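Caderno, outubro, terça-feira

Inquérito aos adeptos: jogador favorito

Retomei a limpeza dos dados da época passada. O ficheiro bruto tem 1.289 respostas, somando as bancadas do Lorndale e do Plarnard. Muita gente escreveu o nome do jogador à mão, com diminutivos, números de camisola e alcunhas, e a tabela de equivalências do Sekov não apanha metade dos casos. Passei a manhã a acrescentar variantes.
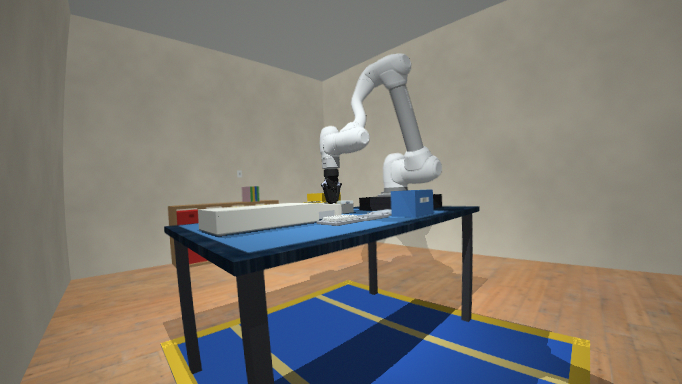

Braço branco com a garra preta virada para baixo, sobre a mesa azul.

Quem respondeu "nenhum" estava a ser tratado como resposta em falta. Está errado. Ter clube e não ter jogador favorito é uma resposta válida, e no Lorndale aparece bastante entre os sócios mais antigos. Criei um código próprio (8) e deixei o 9 só para brancos.
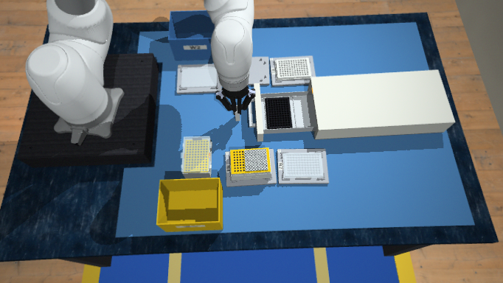 Outro problema: quem mudou de clube. O formulário pede o clube atual e o ano em que começou a segui-lo, mas há quem ponha o ano em que começou a ver futebol. Comparei com a pergunta 7 (primeiro jogo no estádio) e marquei os casos incoerentes. Não apaguei nada, ficou tudo numa coluna à parte.

Corri depois o agrupamento no Hajdu, com uma amostra de 800. Os grupos saem parecidos com os do ano passado, menos o dos adeptos que só veem jogos na televisão, que agora se parte em dois. Falta ver se é efeito da amostra.

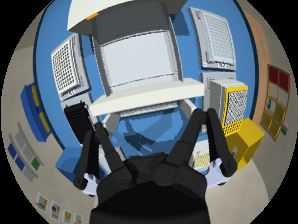 Os gráficos por posição em campo estavam ilegíveis, com os guarda-redes e os defesas em tons quase iguais. Refiz a paleta. Azul para os avançados e, para o fundo, um bege acinzentado como o do chão que rodeia a superfície azul na figura. Os defesas ficaram a cinzento-escuro. Imprimi a preto e branco e ainda se distinguem.

Falta traduzir as legendas e acertar o eixo do Plarnard, que começa num valor diferente do outro.

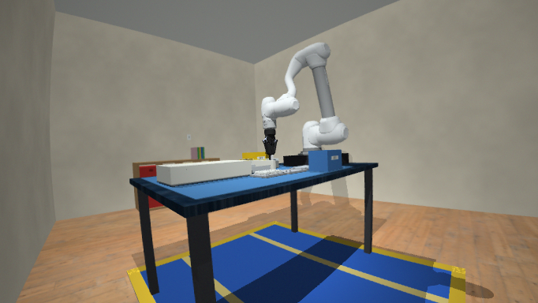

Pendentes

Repetir o agrupamento com outra semente.
Rever as alcunhas que servem a dois jogadores.
Pedir ao Plarnard a lista de camisolas da época anterior.
Guardar a tabela de equivalências antes de mexer outra vez no Sekov.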